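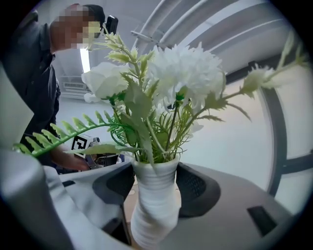 Colura 2.2: planning software for hand-held grippers

I wrote Colura because I was fed up with hand paths that looked lovely on screen and fell apart the moment a fern frond got in the way. It reads the square markers on your grippers, works out where each hand is, and turns the lot into a path your arm can follow (or tells you, quite bluntly, that it can't).

Flowers are my favourite test! Stems overlap, petals hide the marker, and leaves stick out where you least want them. If you're sorting boxes you'll have an easier life than I do.

What's in the licence

Marker tracking for two hands, with gaps filled in for up to 16 lost frames. You can change that number, but I'd leave it alone.

The Isness viewer, for scrubbing through a session from overhead and trimming the ends.

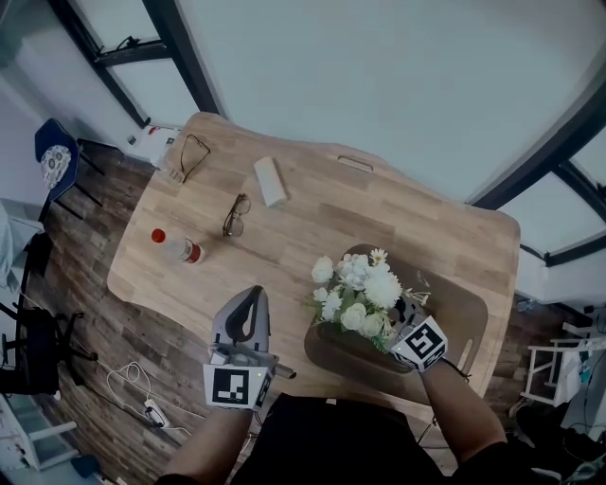
Export and support

Paths go out in Salazar or Gritix format. The Gritix one still drops comments, sorry, I'm hoping to fix it by August.

One seat is £40 a month, and there's a 14-day trial. Email support is just me, so give me a day or so.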